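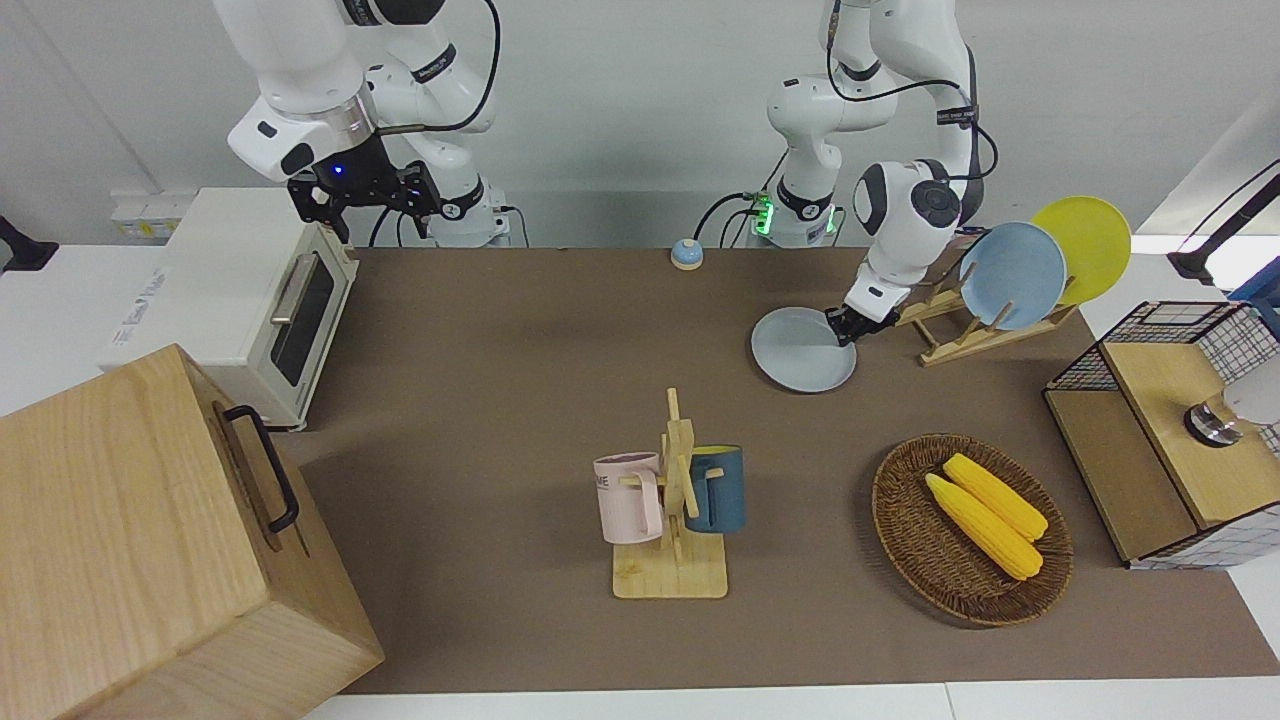 图/Valbona Ristić

木质碗碟架和杯树:台面沥水这一块怎么摆
版块:厨房与收纳 | 浏览 2,492

榫头朝上 楼主
2018年2月5日 星期一
台面小,不打算装吊柜沥水篮。目前方案是浅色原木碟架,平底座加立式隔槽,斜着放在台面右后方,首图里竖着浅蓝、黄色两只盘子。碟架下面是整张棕灰色台垫。
问题两个:
1. 木架长期接触水,底座要不要另做处理?
2. 碟架斜放还是贴墙平行放?

灰缝 2楼
先说处理。食品级矿物油,擦两遍,间隔一夜,余油抹掉。Bonen 那种木蜡油也能用,固化时间长,急用不合适。清漆不建议,隔槽根部是端面,漆膜最先从那里裂。

三号水槽 3楼
不同意2楼。矿物油不成膜,防水能力很有限,盘子底缘的水照样往隔槽里渗。我那只 Rusberg 的架子按说明上油,15个月后槽底发黑,换掉了。滴水的餐具用不锈钢架,木架只放擦干的。

灰缝 4楼
发黑是积水加不通风,和油关系不大。你那只底下垫脚了没有?

三号水槽 5楼
没有垫脚,直接压在硅胶垫上。这点我认。但平底座的款式都有这个问题,楼主这只也是平底。

榫头朝上 楼主 6楼
底下可以加两根木条,架空即可。

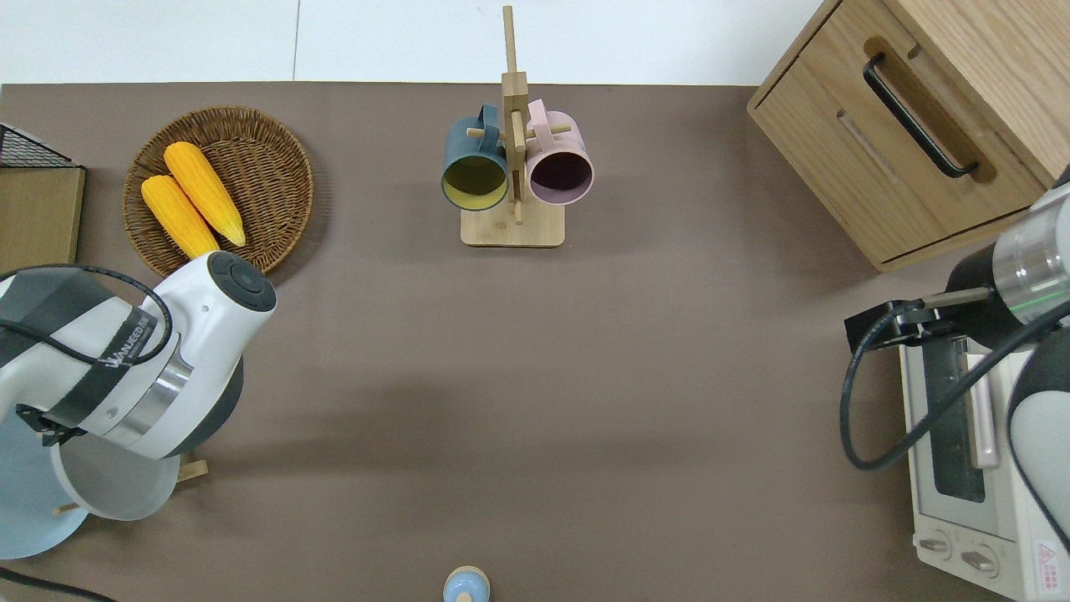

杯树与周边。左挂深青色杯(内壁黄),右挂浅粉色杯。

杯树是长方形底座,一根立柱,短木钉。藤色圆编篮里放的是两根玉米,碗和浅蓝色盘子在左侧。

南墙第二格 7楼
杯树比碟架实用。两点意见:
一、两只杯子都挂在靠近柱顶的位置,重心偏高。底座不够重的话,单取一侧时容易晃。左右对称挂,先取先补。
二、木钉的上翘角度要看实物。Dimitriou 的老款接近水平,杯耳大一点就往外滑。

灰缝 8楼
补充:刚洗的杯子挂上去,水沿杯壁流到杯口再滴下来,落点多半在底座上。底座同样要上油,底面别漏。

三号水槽 9楼
编篮也说一句。藤编怕潮,离碟架远一点。带水的玉米不要直接放进去,垫一层布。

榫头朝上 楼主 10楼
篮子在台面左侧靠后,平时只放干的。摆放角度还没有人回。

南墙第二格 11楼
斜放。贴墙平行时靠里的盘子不好抽,手背碰墙。斜着放,盘面朝手的方向,抽取距离短,代价是占台面深度。左边如果有烤箱,玻璃门下翻的空间要先量出来,再定碟架位置。

三号水槽 12楼
平行放也行,离墙留一掌宽就够,斜放后面那个三角区基本浪费。

南墙第二格 13楼
三角区可以放小件。首图后面那只浅蓝顶的小铃就差不多是这个尺寸。

榫头朝上 楼主 14楼
先斜放。油选矿物油,底下加木条,木条用 Zestley 的榉木边角料,136毫米一段,两段。三月份拆下来看一次槽底,有发黑再改不锈钢。

灰缝 15楼
木条截面也要封油,端面多擦一遍。

三号水槽 16楼
三月份记得把槽底拍清楚一点。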